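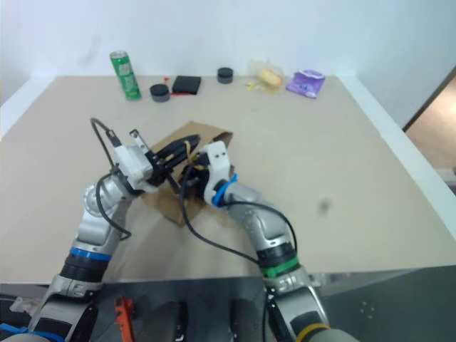

第一次骑摩托车去参加露营聚会,行李怎么装车

上个月群里又有人问我:要骑车去Silldale参加骑士聚会,带帐篷过两晚,东西到底怎么往车上绑?我打字打到手酸,干脆写成一篇,以后谁问我就直接甩链接,哈哈。

先交代一下背景。我骑的是一辆中排量的拉力车,带一个铁管后货架,没有装铝箱。这几年大大小小的聚会跑了不少,最狼狈的一次是去Matlala,半路睡袋掉了,我还浑然不觉地骑了好长一段,到了营地才发现后座上只剩一根松松垮垮的绑带在风里甩。那天晚上我穿着骑行服睡的,冷得牙齿打架。所以下面写的东西,基本都是我自己踩过的坑。

适合谁看:有一辆能上高速的摩托车,没有全套边箱,打算带帐篷去营地住一两晚的朋友。要去跑长途穿越的就不用看了,那是另一套装法。

第一步:先把东西全摊在地上

别急着找包!先在客厅地板上铺一块旧床单,把你想带的东西统统放上去。我每次都会放出一大堆,然后开始往回拿。

我的清单长这样:

帐篷(单人或双人的,收起来别超过后座宽度太多)
睡袋、防潮垫、充气枕
一套换洗衣服,外加两双袜子
雨衣雨裤
拖鞋
炉头、一小罐气、一个锅、一个杯子、勺子
头灯
洗漱包、毛巾
补胎工具、小打气泵、随车工具
充电宝和线
证件、门票、现金
耳塞

耳塞请务必带上。聚会的营地里总有人凌晨还在聊化油器,也总有人天没亮就要热车。

至于折叠椅,我纠结了很多年,现在的态度是带。坐在地上聊一晚上天,第二天腰会教你做人。买那种收起来像一根短棍子的就行,贵一点但真的小。

衣服可以狠狠地砍。大家都穿着骑行裤走来走去,没有人在意你第二天是不是同一件T恤。我以前会带牛仔裤,又重又占地方,淋湿了还晾不干,后来再也没带过。

第二步:分成三堆

摊开之后按“什么时候要用”来分。

第一堆是路上就要用的:雨衣、补胎工具、水、零食、证件。这堆要放在不用解绑带就能拿到的地方,比如油箱包,或者挂在侧面的小包。

第二堆是到营地马上要用的,主要是帐篷和地钉。这一堆放在外面,一停车就能拆下来搭。有一次我把帐篷塞在防水大包的最底下,到的时候正下着雨,我站在雨里把所有衣服一件件掏出来……你们想象一下那个画面。

第三堆就是其余的,睡袋、衣服、洗漱包,统统进防水包。

第三步:选包

我用过三种方案,说说感受。

硬边箱:方便,能锁,防水也好。缺点是贵,车会变宽,在营地草地上倒一次车就心疼一次。堵车的时候也钻不了缝(当然你本来也不该钻)。

软边包:我现在的主力。轻,摔了不心疼,泥路上脚撑地的时候小腿撞到也没那么痛。注意一定要离排气管远一点!右边如果是高位排气,记得加隔热板。我朋友Zinhle Moodley的第一对软包就被烫出了一个洞,洞后面正好是她的羽绒服,到营地一打开,羽毛飞得到处都是。

后座防水滚筒包:最便宜,也最适合新手。一个大号滚筒包横放在后座,再加一个油箱包,过两晚完全够。我一直推荐第一次去聚会的人先用这个,别一上来就花大钱,等你知道自己喜不喜欢这种玩法了再说。

我的滚筒包是在Plutarby的一家小店买的,用到现在卷口都没漏过水。包的颜色我建议选亮的,后车看得清楚,掉在路边也好找(别问)。

第四步:装包的顺序

重的放低、放前,轻的放高、放后。这句话你大概听过一百遍了,可真到了装车的时候很多人还是会把工具包绑在货架最后面,因为那里刚好有空位。重东西吊在后轮后面,车头会发飘,高速上换道的时候特别明显。

我的顺序是:工具和炉具分别放进左右软包的底部,两边重量尽量接近。怎么知道接不接近?两只手各提一个,感觉差不多就行,讲究的可以上体重秤。衣服塞在工具上面,顺便当填充物,免得里面叮叮当当响一路。

睡袋放进滚筒包,再把毛巾和衣服往两头塞,把包撑成一根结实的圆柱。包越饱满,绑带越不容易松。半空的包在路上会慢慢变形,绑带就跟着松了,我那个睡袋就是这么丢的。

卷口的时候先用膝盖把空气压出来,卷三圈以上再扣。只卷一圈等于没卷。

第五步:绑带怎么绑

重点来了!

我不用带钩子的弹力绳。以前用,后来有一次解开的时候钩子弹回来,从头盔镜片上刮过去,留下好长一道印子。幸好当时还没摘头盔。从那以后我只用扁平的尼龙绑带,就是一头有扣环、可以自己套圈的那种。

绑法是这样的:

先把两条绑带分别套在货架或者车架的固定点上,前面一条,后面一条。别绑在转向灯上,别绑在塑料尾壳上,也别绕过任何会动的部件。

把滚筒包横放上去,包的中线对准车的中线。退后两步看一眼,歪了现在就调。

前后两条都从包上方绕过去,在另一侧收紧。先各收到七八成,推一推包,再轮流收到底。一次就把前面那条拉死的话,包会往后跑。

然后再加一条斜的,从左前拉到右后。这条很多人省掉,我劝你别省。急刹的时候包想往前冲,就靠它拉住。

最后处理多余的带子。这一点怎么强调都不过分,一条松掉的带尾可以卷进链条或者后轮里。我会把带尾卷成小卷,用魔术贴扎好,再塞到绑紧的带子下面。打个结也行,只是到营地手冻僵了会很难解。

绑好以后抓住包使劲晃。如果整辆车跟着包一起晃,就对了。如果包自己晃,重新来。

第六步:调车

装完行李车就不是原来那辆车了,下面几件事做一下:

胎压按说明书上的满载数值打,用冷胎测。
后避震预载调硬一点。不会调的话翻手册,多数车随车工具里就有那把钩形扳手。
坐上车,看看大灯有没有照到天上去,有的话往下调。
检查尾灯、转向灯和车牌有没有被包挡住。
链条看一眼松紧,再上点油。

说明书上一般会写最大载重,要把你自己、衣服和所有行李都算进去。算完可能会有点伤感,没关系,把第二口锅拿出来就好。

第七步:试骑一圈

千万别在出发当天早上才第一次装车!我一般提前一晚全部装好,骑出去绕一圈。找几个减速带过一过,再找条空路刹几脚稍微重一点的。回来看包有没有移位,绑带有没有松,有没有烧焦的味道。

还有上下车。后座堆了东西以后,腿是跨不过去的,我头一回就一脚踢在包上,连人带车差点倒在自家门口。要么踩着脚踏像骑马一样上,要么把膝盖收起来从坐垫前面穿过去。练几次就好了,总比在一群车友面前练强。

路上要注意的

骑出去13公里左右一定要停下来检查一次绑带。新绑的行李在刚开始这一段最容易沉下去,重新收紧一次,后面就稳多了。之后每次加油都顺手拽一拽。

刹车距离会变长,过弯也会慢半拍,跟车留远一点。侧风大的时候别跟风较劲,放松手臂,速度降下来。去Trestbridge的那座长桥上我就领教过,横着的滚筒包像面小帆似的,被吹得一愣一愣的。

如果全程最多500公里,我会一天骑完,中间多停几次。再远我就分两天了,到营地已经累瘫的话,晚上那顿烤肉都没力气吃,太亏。

到了营地

先别急着找人聊天(我知道很难忍住)。停车前看看地面,草地松软的话边撑会陷下去。带一块边撑垫板,没有的话踩扁一个易拉罐垫着也能凑合。车头尽量朝着出口,早上走的时候不用在湿草地上掉头。

趁天亮搭帐篷,离车留一点距离,车倒了也砸不到你。绑带拆下来就全部收进同一个小袋子里,挂在车把上。我丢过的绑带加起来可以绕营地一圈,全都是“先随手放一下”丢的。

回程装车大家都会偷懒,帐篷湿着,人也困着,随便一捆就想走。帐篷湿了就单独用一个大垃圾袋装,绑在防水包外面,别跟睡袋塞在一起。绑带还是照出发那天的步骤来,该加的斜带也加上。到家以后把帐篷摊开晾干再收,我有一年拖到November才想起来,打开袋子那个味道,至今难忘。

几个常被问的问题

能不能背一个大背包骑?短途可以,两小时以上肩膀会很难受,摔车的时候背包里的硬东西也可能伤到背。我最多背个水袋包。

运动车没有货架怎么办?可以把绑带穿过后座底下,拆开坐垫就能看到能固定的地方,装回坐垫之后两边各露出一个圈,挂滚筒包刚刚好。记得确认坐垫锁有没有扣紧。

要不要带锁?碟刹锁带一个,小小的不占地方。拴一根亮色的提醒绳到车把上,免得早上迷迷糊糊直接给油门。

食物要带多少?聚会一般都有吃的卖,我只带早餐的咖啡和一包饼干。炉子主要也是为了那杯咖啡,早上缩在帐篷口烧水,隔壁帐篷的人闻着味就凑过来了,朋友就是这么认识的。

有别的问题就在下面留言吧,带上你的车型和有没有货架,我看到会回。

更新于2026年7月13日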